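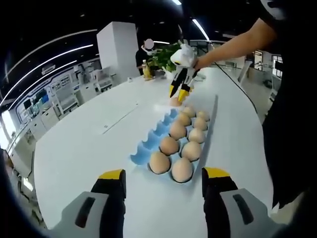
How often should the finger tips on a hand-held gripper be changed? Sooner than you want to, and both at once.

I have held this view for years and it has made me few friends. The people at Kidinari, who run 4 hand-held grippers on one long table, change a tip when it looks tired. Tired is a matter of opinion. One operator's tired is another's nicely broken in, and the tip stays on until something gets dropped.

Eggs are good at settling this sort of argument. A worn tip will lift a box of screws all day without complaint, and then you give it an egg and find out how far the left finger has drifted from the right. People blame the operator's wrist. Then they blame the eggs.

Henryk Kołodziej, who looked after the grippers at Dolten before he came to us, kept a school exercise book with one line per tip: date on, date off, number of grips. He pulled them at 2000 whatever they looked like. I thought this was wasteful and told him so, at some length. In December I went my own way with a pair I was fond of, and spent a morning wiping yolk out of a finger slide with cotton buds. I now keep an exercise book.

The other half of the job is the zero. Close the fingers, check they meet, write the reading down, open them, do it again. It takes less time than making tea and is skipped far more often. Amier's software will cheerfully record a whole afternoon with the zero out, and the files look lovely. We binned 584 of them that way.

Londoño sell a tip they say will outlast ours. Perhaps it will. I'd still want it in the book.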